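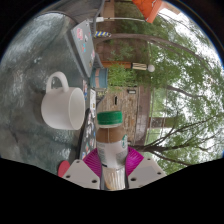

According to Stondwood, the first term of the evening bookkeeping course moved too fast for people coming straight from a shift, and the second term should open with a review of cash records before payroll is touched. We have accepted this comment in full, and the revised outline is attached as Annex B.

Programs > Small Business Skills > Grantee Reports

Interim Progress Report to the Grandberg Fund
Last updated: 2020-11-20
Reading time: 2 minutes

1. Enrollment and attendance

The grant agreement set a target of 80 enrolled owners and employees by the end of the reporting period. Enrollment stands at 114. Of these, 32 have completed all units and received the certificate. The remainder are still within the time allowed, although attendance in the late session has been uneven – particularly among food and retail businesses, whose hours changed during the fall.

2. Course content

The units on invoicing, sales tax and cash records have been delivered as planned. The unit on payroll was delivered in shortened form. Participants asked for more time on quarterly filings, and the instructors have added a worked set of accounts based on a two-person repair shop.

The workbook supplied by Coturari was revised in May. Seven errors in the answer pages were corrected, and the section on depreciation was rewritten in plainer language. Printed copies of the earlier version have been withdrawn. 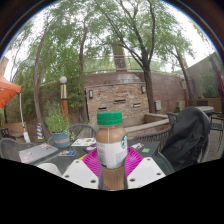

One matter remains open under this heading. The agreement calls for a Spanish edition of the workbook, and the translation received from the first supplier did not use accounting terms in a consistent way. A second supplier, Bae, has been engaged at the original price. Delivery is expected before the next report.

3. Budget

Spending is within the approved total. Instructor fees are slightly over the line amount as a result of the added review sessions, and printing is under by a larger sum. We request approval to move the unspent printing funds to instructor fees. No change to the overall award is sought.

4. Next period

Work will center on bringing current participants to completion. New enrollment will be limited to businesses already on the waiting list. One-on-one help with year-end accounts will be offered by appointment – first to participants who missed the payroll unit.

Attachments: Annex A, Statement of Expenses; Annex B, Revised Course Outline.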